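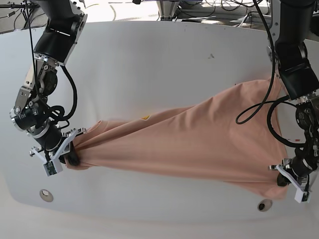

Step 3. Stretch and lay the shirt

Hold the T-shirt by both ends and pull until the fabric between them is straight. Lower it onto the table without letting go, then release one end at a time. Smooth outward from the middle with a flat hand — cotton jersey keeps any crease that gets folded in.

Step 4. Fold

Place the shirt face down. Fold each side toward the center line, sleeves turned back, to a width of nearly 17 cm. Fold up from the hem in thirds.

Shirts heavier than 200 g hold better with two folds. A stack of seven fits a 40 cm shelf without leaning.

Step 5. Store

Stand the folded shirts on edge in the drawer, collar fold up.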